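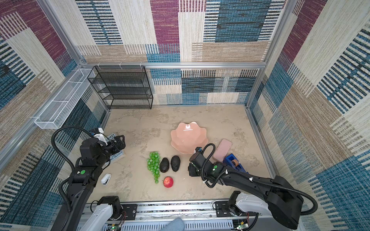

Kenna Pringle says most of the complaints she gets about peaches are complaints about refrigerators. The fruit leaves the Hodanham packing shed firm and sound, she says, goes into a cold kitchen the same evening, and comes out a few days later with the texture of wet flour.

Magazine > Food and Storage > Features

Search this site Enter keyword Go

The Cold Middle

Peaches continue to ripen after harvest. Once picked at the mature stage, the flesh produces ethylene, which triggers the enzymes that break down pectin in the cell walls. In normal softening the pectin is cut into short pieces and the juice is free to run when the fruit is bitten. Acid falls during the same period and the aroma compounds build up. Sugar changes little, so a peach picked too early will soften without becoming much sweeter.

Cold slows all of this, but unevenly. Just above freezing, the whole process nearly stops. Between 2 and 8 degrees Celsius, one group of enzymes keeps working while another falls behind, and the partly altered pectin binds water into a gel. The juice is still present but cannot be released. Growers call the result mealiness or woolliness. Browning near the pit often follows.

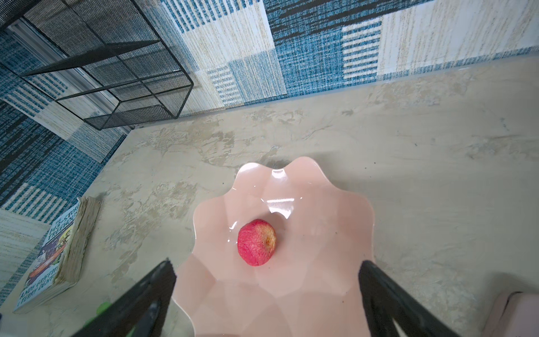
The damage does not show on the skin. Mitiku Tufa, who runs storage trials at Ambaye, cut 173 peaches in June after holding them at 6 degrees, and graded each half for juice by pressing it on blotting paper. Color and firmness at intake were poor guides to the grade. Variety mattered more. Late-season types, which are bred to travel, were the worst affected.

Two treatments are in common use. The first is preconditioning: the fruit is held near 20 degrees for a day or two before cooling, so that softening starts evenly. The second is to keep the cold chain as close to zero as the fruit will stand without freezing. Nukcombe does both, and rejects any truck whose load temperature has drifted.

Home practice is simpler. Firm peaches should stand at room temperature in a single layer, stem end down, out of direct sun. A closed paper bag traps ethylene and shortens the wait. At 25 degrees they can pass from firm to overripe quickly, and need checking twice a day. Ripe fruit can then be refrigerated for a short time, and should be brought back to room temperature before it is eaten.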